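Workshop corner: keeping the bench fit to use

Friday, May 31, 2024

The repair bench is open again after the move to the back room, and the first thing to say is that the hours have not changed. Drop-in is still Tuesday evening. If you have booked a slot, please be there at the start of it, as the next person will be waiting for the same tools.

We have had a run of small household machines on the bench since January, most of them brought in because a part had stopped moving the way it should. In a lot of those cases the trouble was dirt. Before you order a replacement part, clean the one you have. The Rallon store at the end of the street stocks brushes in several sizes, and a soft one will do for most jobs.

The same goes for what you put the parts in. Buckets tend to be treated as clean because they are plastic and nothing looks stuck to them. Tip yours toward the light and look at the floor of it before you drop in a set of pins or a spring. 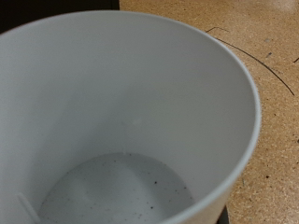 Grit on the floor of a white bucket, mostly to one side.

Specks that size are enough to get into a pivot and make it feel rough. Wipe the bucket out with a rag, turn it over and tap the base, then wipe it again. Do the board next to it as well. Particleboard sheds, and its speckled surface hides stray hairs and bits of wire until they turn up in something you have just cleaned. We have asked for a roll of Climari matting to cover the bench top. It is on order, and until it comes please sweep the board down when you finish and empty the dustpan into the bin by the door. Do not use the sink.

A few other points about working on anything with a pivot.

Unplug the machine first, and leave the plug on the bench where you can see it. Take a photo before you remove anything. Pins and collars can look the same on both sides and still differ in length, so keep left and right apart. There are 200 small zip bags in the drawer under the vise, and a marker to go with them.

Scuffs on a dark plastic housing will not affect how it works, so there is no need to rub at them. Spend the time on the places where metal meets plastic. Look into the cavity behind the part too, with a flashlight if the room lamp does not reach. Dust settles at the back and comes forward as soon as something starts to turn.

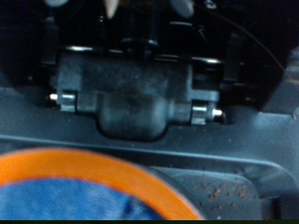
Lieven Timmermans writes that he would go easy on the oil around pins like these. He used to put a drop on each end as a matter of habit, and by the next winter the fluff had packed into it so hard that he had to pick it out with a toothpick. He now wipes the pins dry, works the part back and forth by hand, and only adds grease if the manual asks for it. He also wants whoever has the long-nosed pliers from the red toolbox to bring them back.

On grease, the tub on the shelf is for metal gears. For plastic parts use the tube marked Dijkstra, and use very little of it.

Bench fees stay at 3 dollars for an evening, or 4 if you need one of the lockable boxes to leave a job overnight. Pay at the desk when you come in. Boxes left for more than a month will be opened and the contents moved to the storeroom.

The next evening is on coffee machines and will be run with the people from Cena, who are bringing spare seals to sell. Bring your own machine with the water tank empty and the drip tray washed. Sign up on the sheet inside the door.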